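Trash bags, tape and a bucket - clearing up a back room without losing your mind

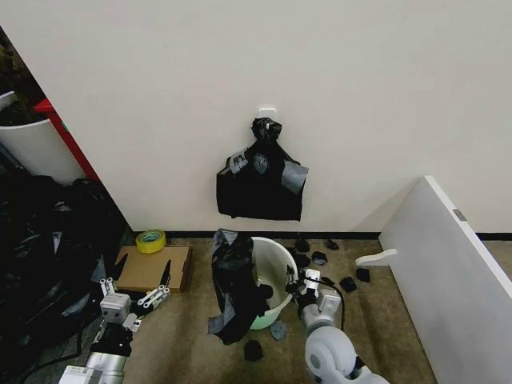

Otis Fitzsimmons

Quick ones this time, I've got 2 more rooms to get through before September and the storage closet is next. All bag stuff. Feel free to skip to the tape part.

Hang a bag on the wall. Stick-on hook, knot the top of the bag around it, done. Keeps one bag where you can find it and off the floor. Check the weight rating on the hook package first, the small ones won't take a full bag and you'll peel paint. Wipe the wall with rubbing alcohol before you stick it, let it dry, press hard, then leave it an hour. I never leave it an hour. Leave it an hour.

Bucket as a bag holder. Any old bucket with a decent rim. Tuck the bag inside and fold plenty over the edge, more than you think - if it's short it slides in the second you drop something heavy. Bag too big for the bucket? Gather the extra on one side and tape it. Or just let it hang, who cares.

Small scraps go in the bucket first. Torn corners, bits of plastic, the little crumpled pieces that end up all over the carpet. Pick up by hand BEFORE you vacuum. Thin plastic wraps around the brush roll and then you're sitting there with scissors. Ask me how I know.

Work from the wall out. Get the edge along the baseboard clear, then shove everything toward the middle. One pile. Not four piles.

Tape. Gray for patching bags, masking for labels. Gray tape sticks to a plastic bag fine if the bag is dry and flat, so smooth it on a table or a piece of cardboard. Go past the rip at both ends. If the rip is longer than your hand just double bag it, the patch isn't worth it. Masking tape I write on with a marker - DUMP, KEEP, ASK BEDELL - and stick it on the knot. Comes off clean if you don't leave it for months.

Fold the end of the roll under when you put it down. Every time. Takes a second.

Cardboard down on the carpet. One flattened box is plenty. Gives you a hard place to cut on (put a second layer under if the knife is sharp), somewhere to set the tape so it doesnt pick up fuzz, and something to kneel on. Low pile carpet isn't bad to clean but grit gets down in there and stays.

Spare bags. If yours live in a heap in the corner like mine do, take ten minutes and fold them. Lengthwise, lengthwise again, push the air out, roll from the closed end. Stand the rolls up in a tall bin. I got 43 in one bin last time. The slippery cheap ones unroll themselves, so a rubber band on those. And watch for cords under the heap - pull the cords out first, coil them, tie them, put them somewhere else. I've stepped on a plug in socks.

Bags with holes: keep a few. Good for lining a paint tray, covering a chair, kneeling in the yard. Only a few though. The rest go.

Forgot to say - tie bags at three quarters full. You need the slack for a knot and carrying them is way eaiser.

Next up is the shelf. Need to measure it first.

Updated 05/11/2019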